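4.2 Comparison of Hand-Held Grippers on Deformable Packaging

The second set of trials compared two hand-held grippers, the Flakton and the Wollby, on items that change shape when held. Each operator worked at the table with one device in each hand, using a soft bag, a clear plastic container and a sealed bag of chips. Both devices use parallel black jaws and the same mounting plate.

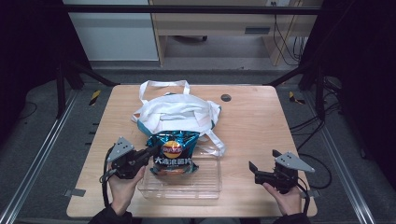 Operators completed 200 trials per device. The starting pose of the items was changed between trials, and the operator was free to choose which hand made the first contact. Trials longer than 60 seconds were stopped and marked as incomplete. Two reviewers, Embla Fjeld and Younes Abou Zeid, labeled the recordings separately and settled any differences by discussion.

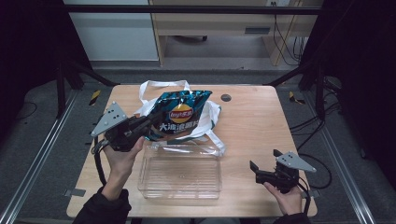 Jaw force was not measured directly. It was estimated from motor current with the Cidex controller, which was calibrated in April against a bench load cell. This estimate is less reliable at low force - the range that matters most for thin film.

Figure 4. Hand-held gripper trials with a bag of chips.

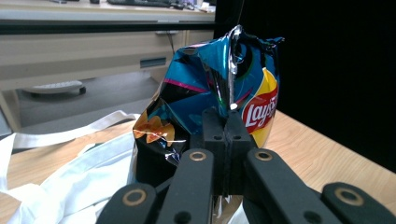
Fingertip geometry had a larger effect on the labels than jaw speed. Blunt fingertips closed near the middle of a chip bag, as in the wrist view of Figure 4, squeeze the film so that it bulges on either side, and reviewers found the contact area hard to judge. We therefore scored grip location from the head view and used the wrist view only to confirm closure.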